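A Gripper You Hold in Your Hand

A robot arm needs something at the end of it to pick things up. That part is called a gripper. Some grippers are bolted to a robot. Others have a handle, and a person holds them. This page is about the second kind, and about a group that builds them in a shared workshop called Burkach.

A shared workshop is a big room where people bring their projects. Members use the same tables, shelves and tools. The members here started their gripper in October. They call it the Orozco.

How the fingers work

The Orozco has two fingers that face each other. When you squeeze the handle, the fingers move together. When you let go, they open. The body is gray plastic. The pads are black, and they have a fine mesh pattern. Smooth plastic slides off a cup, so the builders wanted pads with some texture. Baoshan Ye made 6 kinds of pads before the group picked one.
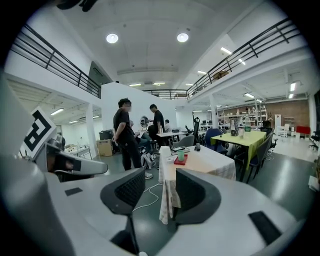

The two black pads face each other with a gap between them.

What the square patterns are for

The black-and-white squares are called markers. A computer can find a marker in a picture very quickly, because the pattern has sharp corners and only two colors. Each pattern is different, so the computer knows which one it is looking at. From the size and slant of the square, it can work out how far away the marker is and which way it is turned.
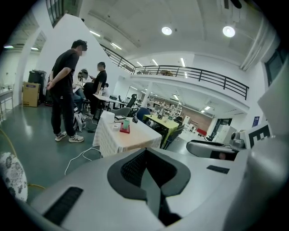

One of the markers has a shape a bit like a blocky letter E.

Using two at once

People use two hands for many jobs, such as opening a jar. One hand holds and the other turns. That is why the group built a left gripper and a right gripper. Each one has a cube on top with markers on its sides. If the gripper tips over to one side, another face of the cube may still be in view.

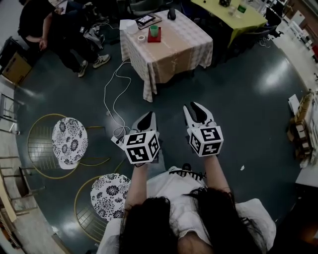
A gripper in each hand, with a marker cube on each one.

Practice jobs are simple ones. Pick up a cup. Put it down on something small. Jamie Tapley keeps a list of them, and it now has 200 jobs on it. Each try is saved as a recording, and a robot can later learn from the recordings how to move its own gripper.

Words to know

Gripper: the part that grabs.
Marker: a printed pattern that a computer can find.
Mezzanine: a floor partway up a tall room, like a big balcony. Burkach has one.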